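Idari sorting notes - data card

Version 2, updated 2019-10-07
Maintained by Huiling Zheng and Zeyu Tian

What is inside

Idari is a collection of short records of small things being put in a compartment box on a table. It has 470 records, made in 18 sittings. Each record covers one task, and the task name is written in the first column of the index file.

The table has a light wood edge and a white top surface. We kept the same white surface in all sittings, so small pale items are sometimes hard to find against it. Please check the brightness before you compare two sittings. 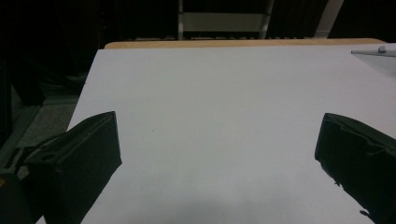 The index also gives the name of the person who prepared the table. Shuzhen Ding prepared most of them in September. In 29 records the name is missing, and we left the cell blank.

Words we use: "surface" means the white part, "edge" means the wood strip. Older notes say "board" - it is the same thing as "surface". 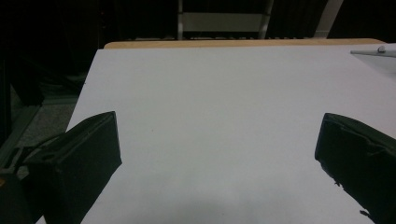 Photo: Idari / Berkay Aksoy

Folders are named by sitting and then by task. Do not rename them, the index uses these names.

The box is clear plastic, with a hinged lid and transparent walls between the compartments. In the notes, "front" is the side opposite to the hinge.

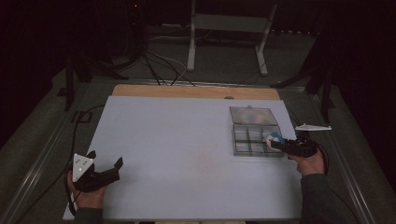

A compartment is written as row and then column, for example "front, right". If an item was moved two times, only the last place is written.

Known problems

- Reflections in the lid can look like colored items.
- Smudges on the surface were not always noted.

Corrections go to Zixuan Xia, with the record number please.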